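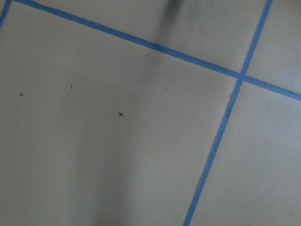

Blue tape marks out a grid on the gray work surface, with a small dark drawn cross in one of the larger sections.

Taludholm shop sets aside money for a second robot arm, and asks for patience on the rest

The Taludholm repair and assembly shop will buy one more robot arm in the coming budget year, not the three that had been talked about over the winter, and will put most of what is left into tables, lighting and the training time that goes with them. The plan was approved at the April budget meeting after a long and mostly friendly evening that ran well past nine, with the coffee gone by eight.

Anyone who has followed the shop over the years will know that equipment talks there tend to begin with a wish list and end with a tape measure, and this one was no different. The first draft of the request ran to 181 thousand for the year. It covered three arms with grippers and wrist cameras, a new compressor, and a small conveyor that two of the benches would have shared. The version that passed comes to 142 thousand, and the conveyor has been put off until the building lease is settled one way or the other.

The arm itself will come from Buris, the same supplier as the first one. Lobo also put in a bid, and by all accounts it was a good one, with a longer reach and a lower price on paper. What tipped the decision was the spare parts shelf. The shop already keeps fingers, cables and a wrist camera for the Buris arm, and stocking a second set for a different make would have eaten up most of the savings in the first couple of years. The Lobo people have been invited to bid again when the next round comes up, and they have said they will.

A good part of the evening went to table space, a subject that may sound dull to anyone who hasn't tried to share a bench with a machine. Each work area is laid out in tape before anything is bolted down, so that the staff can see which sections the arm reaches comfortably and where a tray of parts ought to go. The layouts get pulled up and done over a good many times, and the budget now has a line of its own for tape, markers and replacement tops, which used to be paid for out of the cleaning supplies (to the lasting annoyance of whoever was ordering the cleaning supplies).

Lighting came up too, and at some length. The wrist camera on an arm like this looks down from close above the surface, and it does its best work when the light is even and the arm isn't throwing a big soft shadow over the spot it is meant to be looking at. The plan pays for side lamps at both robot benches. They are not expensive, and several people at the meeting wondered out loud why they had not been bought with the first arm — a fair question, and one that was answered mainly with a shrug and a promise to write the lamps into every request from now on.

Training is the other big piece. The shop has set aside 30 paid hours for each person who will work with the new arm, up from 23 last time. The earlier figure turned out to be enough to learn the everyday controls but left very little for checking positions against the table, and that checking is where newcomers have felt least sure of themselves. The extra hours will be spent at the bench and not in a classroom, with the old arm standing in until the new one is delivered.

There was some disappointment over the smaller order, and it would be unfair to leave that out. The night shift in particular had been hoping for an arm of its own and will now share the second one with the afternoon crew. A sign-up sheet will be tried first, and if that leads to trouble the hours will be split down the middle. A request for a third arm can come back next year, along with a record of how many hours the first two were really in use.

Drusach, the engineering office that helped draw up the original floor plan, will come by before the order goes out to check the power supply and the floor under the second bench. The supplier expects to deliver in early fall, though the shop is leaving room in the schedule in case it takes longer, as it did before. The full budget, with the bids and the bench drawings attached, can be read at the front office during opening hours, and written comments are welcome until the end of the month.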